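About Skenora

Skenora provides chip timing and results for road and trail races. The company was set up by Selma Atanasov and Arben Pavlović, and it works with events of up to 2,724 entrants.

Each runner wears a tag on the bib. Mats at the start and finish read the tag and send the time to a laptop at the line. A second reader runs on its own battery – its log is compared with the first before results are posted.

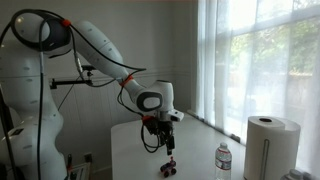
Results list gun time, net time and age group place. Corrections are accepted for 76 hours after the last finisher, then the file is closed and sent to the race director.

Course split points are available for distances of 10k and up. Trail events with no cell coverage are timed offline and uploaded from the finish area.

Bookings for the spring season close in February. Relay and stage races are quoted separately.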